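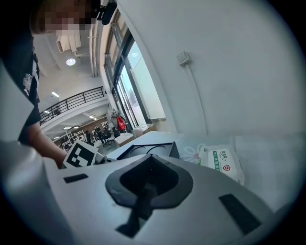 Slide 1. Marker card beside the gripper, tray and wipes on the table behind.

Speaker notes – "The week our grippers disagreed"

Open with the question: who has had a tool that worked perfectly until you picked up the second one? Wait for hands.

We had 2 hand-held grippers on the Gelura project, same build, same lens, same software. Data from the first trained a robot that put things in a tray all day long. Data from the second trained a robot that reached for the same tray and closed its fingers on air. I love this fault, it kept us busy for most of August!

What we saw. The arm stopped short every time, always on the same side. No error in the log. Zurden (our checking script) passed every recording, all 2,000 of them.

What we blamed first: light from the windows, then the fisheye lens model, then the table. We moved the table. Don't spend long here, but do mention the table, people enjoy it.

What it was. The setup step has you show the camera a marker card of a known size. We had printed a fresh set for the second gripper, and the printer had scaled the page to fit. The squares came out 6 percent small. The software trusted the number we typed in, so every distance it worked out from that card was wrong by the same share. Nice clean pictures, wrong world.

[Pass the two cards around. Ask which one is bad. Give them a minute – it's hard to tell by eye.]

Safety part, slow down. On the Fostance cell the same mistake ran the other way, and the arm pushed down past where it thought the tabletop was. Force limit tripped, arm stopped, no one hurt. The limit was set by hand, and it had been switched off for a demo the week before. Say that twice.

What we do now: ruler on every card before use, size written on the back, and Gittins won't start a recording until someone types in the measured width. Force limit stays on, demos included.

If there's time, show the plot of both grippers on top of each other. Then questions.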